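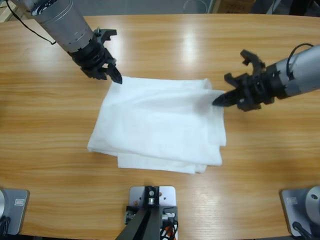
A white cloth, folded, on a light brown wooden table.

Letter Exchange Closes In on 1,000 Before Students Head Home

November 22, 2020

If you've walked past the Hutchins Library steps any evening this month, you've probably seen the line. It starts at the side door, bends around the bike racks and, on a good night, gets as far as the big oak. Everybody is six feet apart, everybody is masked, and nearly everybody is holding an envelope.

The Mirkport Letter Exchange, which pairs students with other students they have never met, has now passed along 949 handwritten letters since it opened at the beginning of November. The goal is 1,000 before the residence halls empty out for the long break, and with the blue drop box still open for a few more days, it looks like they're going to make it!

The exchange is the work of Rokeya Biswas, a junior who lives in Rinder House and who spent most of September taking every one of her classes from the same desk chair. She started by slipping notes under the doors on her own floor. A few people wrote back. Then the floor above wanted in, and then Tarnesitz Hall, across the quad, sent over a shoebox full of letters with "To whoever" written on the front of each one.

"I had met maybe four new people since move-in, and two of them were on a screen," Biswas said. "I missed the part of college where you end up talking to somebody in a laundry room or a lunch line for no reason. A letter felt like the closest thing we could do."

Signing up takes a minute. You fill out a card with your first name, your hall (or "off campus," or "home," for students studying remotely) and one thing you could talk about forever. Biswas and a handful of friends match the cards by hand at a long table on the library's ground floor. They try to put people together who don't share a major or a building. After that it's up to the writers. You get a name and a mailbox number, and you write.

The "talk about forever" cards have turned into a hit all on their own. The library has pinned up a selection near the entrance, with names removed, and they are well worth a stop on your way to the printers. Competitive jump rope. The correct way to load a dishwasher. Lake monsters. Why my grandmother's soup is better than your grandmother's soup. One just says "maps," underlined three times, and whoever wrote it got 20 requests from people hoping to be matched with them.

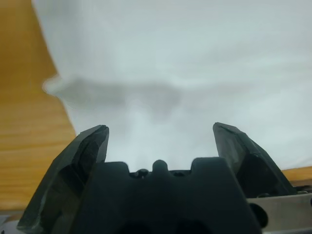 More than half of the first 300 letters came from first-year students, a group that has had a strange fall by any measure. Orientation was a string of video calls. The fall concert moved to the radio station. Club meetings have mostly stayed online, and the dining hall only started allowing people to sit down again in October, one to a table.

A first-year in Tarnesitz who asked us to leave out her name said that she almost didn't turn in her card. She hadn't written a letter since summer camp and had to ask her roommate where the stamp goes. (You don't need a stamp. Campus mail is free, and always has been, and we suspect a lot of people learned that this month.) She is now on her fifth letter to the same person, a senior in the geology program who has been sending her a list of trails to try when the snow is gone.

"We still haven't met in person, and I kind of like it," she said. "I know what her handwriting looks like when she's tired. I have no idea how tall she is."

The mail room has taken the whole thing in stride. Campus mail had slowed down so much by the end of October that the afternoon run was going out with almost nothing in the bag. Now the cart is full again, and the staff have put up a paper thermometer by the service window, colored in with red marker a little higher each morning. On Friday night's sort, if you can call two people and a tray of rubber bands a sort, they ran out of red and switched to orange.

There have been a few bumps. An early batch meant for Rinder House went to the Rinder Science Annex and sat in a faculty mailbox over a weekend. One writer signed up twice by accident and was nearly matched with himself. And the exchange went through its first supply of envelopes in six days, after which students began making their own out of old flyers, lab handouts and, in one very handsome case, a road atlas. Those have been so popular that Biswas has stopped ordering new ones.
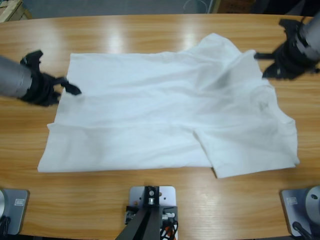
Faculty are getting in on it too. The English department has offered its leftover blue books as writing paper, and a calculus section agreed to send one letter each in place of the last problem set before break. A few of the letters reportedly contained problem sets anyway.

What happens next depends a bit on where everybody is. Most students will finish the semester from home after this week, and the halls won't reopen until the new year. Biswas doesn't want the exchange to go quiet over those weeks, so she is putting together a list of home addresses for anyone who'd like to keep writing through the break. It's completely optional, and addresses are only given to your own match after both of you say yes. Students staying on campus can still use the mail room on its shorter winter hours.

She is also hoping to set up one big outdoor get-together in the spring, if the rules allow, where writers can finally put faces to names. The idea so far is name tags with mailbox numbers and lots of hot cider on the lawn between Hutchins and Tarnesitz. We'd show up for that!

As for Biswas herself, she has sent 20 letters and is behind on answering three. She writes them on the back stairs at Rinder, where the light is good until four o'clock or so, and she says the best one she's gotten was two sentences long and included a drawing of a duck.

How to take part: Cards are at the side door of Hutchins Library, in the lobby of Tarnesitz Hall and at the mail room window. Finished letters can go in the blue drop box or in any campus mail slot with the mailbox number on the front. The box will be emptied each evening until the halls close. Remote students can ask the library desk to fill out a card for them over the phone, and their letters will go out by regular mail with the postage covered.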